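Build Night Notes, Session 4: Grippy Things and Slippery Things
Shared workshop course, handout to go with the talk

Hi all! These are my notes from the fourth session, tidied up a little, with the bits I forgot to say put back in. If you missed it, read the homing part first and then the rest will make sense.

1. Homing, again

I know, I know. We did homing in session 2, but half the trouble people bring me is still homing. Power up with the arms hanging, let every joint find its zero, and only then load your poses. If you load the poses first, the shoulder will happily believe it's somewhere it isn't, and you'll spend your evening hunting a bug in your grasp code (I lost most of February to this one). My shoulder encoder reads 1,949 when the upper arm hangs straight down. Yours will read something else! Write it on a bit of tape and stick it inside the cabinet door.

2. Cables

Leave more slack than looks sensible. The wrist cable has to survive a full roll both ways with the elbow bent, and it's the bent elbow people forget to try. Shirley Gagnon brought in her Filley wrist unit with a connector pulled clean off the board, and she was nice enough to let me pass it around. Strap the cable to the upper arm, leave a loop past the elbow, and roll the wrist by hand with the power off before you run anything.

3. Finger force

Our Hikitz driver takes a force value from 0 up to 789 (don't ask me why it stops there, it's in the firmware and I've given up wondering). Start at 100 and work up in steps of 10. Write down the first value that holds and the first value that squashes, and set your limit somewhere between the two. For thin plastic those two numbers sit really close together - closer than you'd like.

Close the fingers first and bring the thumb in last. If the thumb gets there early it shoves the object away and you end up chasing it across the table.

4. Picking your test objects

Please don't practice on blocks all month. Blocks are easy and they'll make you think your grasp is better than it is. Get yourself a mix: something with a handle, something that rolls, something shiny, something floppy in a clear bag. The Xenos depth sensor I use gets confused by foil and see-through plastic, so those two are worth having out every time you test.
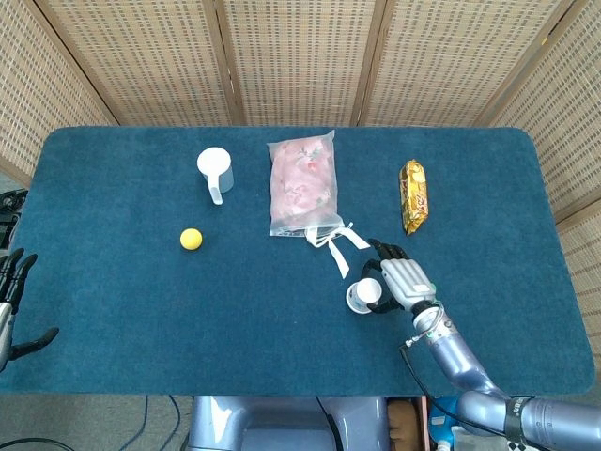 Small cups are my favorite for the thumb timing, and you can pick them up two ways, by the rim or around the body. Try both and keep separate force numbers for each. A carpety mat helps a lot too, because round things don't run off quite so fast and your fingertips can bump the surface without a horrible clack.

5. For next time

Bring your force table, on paper or on your laptop, with at least one soft object in it. If you're on the Girell hand controller, update it at home before you come, the workshop wifi is slow and the update is big. We'll start on handing an object from the right hand to the left, so have both arms homed and ready to go when we sit down.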